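Foley hand grippers, pair, with Tokov service kit
Review by Bernadette Ó Súilleabháin
My rating: 4 out of 5
Used since: January

I look after one recording cell in Plandville. It has one table, one pair of Foley hand grippers and many people who want to use it. I am writing mostly about upkeep, as the reviews I found before we bought the pair were all about the first day, and the first day is easy.

The pair cost us 3897 with the cables and the marker plates. The Tokov service kit is sold separately. It contains spare finger pads, a small torque driver, a bottle of pad cleaner and 28 screws in two lengths, and the lengths are so similar that I keep them in separate bags now.

Setting up took one morning. The marker plates go on top of the grippers and must be fixed at the angle in the manual. If a plate is turned even a little, the tracking still runs, but the position of the fingers is wrong by the same amount everywhere, and you will find this only when you compare with a ruler. I recommend to do this check before any real work. The cables are good quality but they come out toward the wrist, and you must decide early how they will lie over the hand. We let the cable go over the back of the hand with a soft loop. When it is pulled tight, the person begins to hold the gripper in a strange way after some minutes.
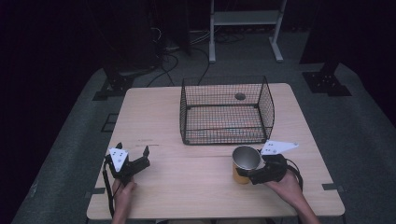 For the daily test I use simple things, a cup and a wire basket. A cup with a smooth side shows me very quickly if the pads are losing their grip. A basket is more difficult, for the thin wires press into the pad and leave lines in it. I do ten closings on each before I let the others start. My colleague Catríona Flanagan does only the cup and says it is enough. We did not agree on this yet.

The table should stay in the same place, so mark the floor at the corners with dark tape. It costs almost nothing and saves a new calibration when somebody pushes the table with the hip.

Now the pads. The material is soft and holds well, but it collects everything. Lint, dust, hair, small fibers from sleeves. The manual says to clean every week, and in my opinion this is too seldom. I wipe them before each session with the Tokov cleaner and a cloth which does not leave fibers, then wait until the pads are fully dry. Do not use tape to lift the lint. I tried it once and the glue stayed on the surface, so that pad had to be replaced.

Look at the table also. Dark marks on a pale top can come from the fingers when people drag them instead of lifting, and a worn edge on a pad tells the same story. I look at both when I clean.
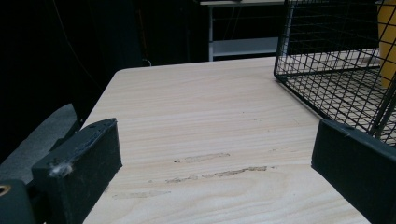 How often do the pads need to be changed?
With daily use, our pads last 2 months, and we change left and right together so that both grippers close with the same feeling.

Changing them is not hard. Two screws, pull the old pad straight off, clean the metal, put the new one, tighten to the value in the booklet. After this you must set the zero opening again, and the booklet explains it badly. The correct order is to close the fingers fully, hold, press the button, and only then release. The printed text has the button first.

What I do not like: the price of the spare pads, and the delivery from Drernness, which took longer than the shop promised. The kit should also have a second driver tip, the one supplied became round quite fast. I bought a better one in a normal hardware store.

I would buy the grippers again, and the kit too, but order extra pads at the same time.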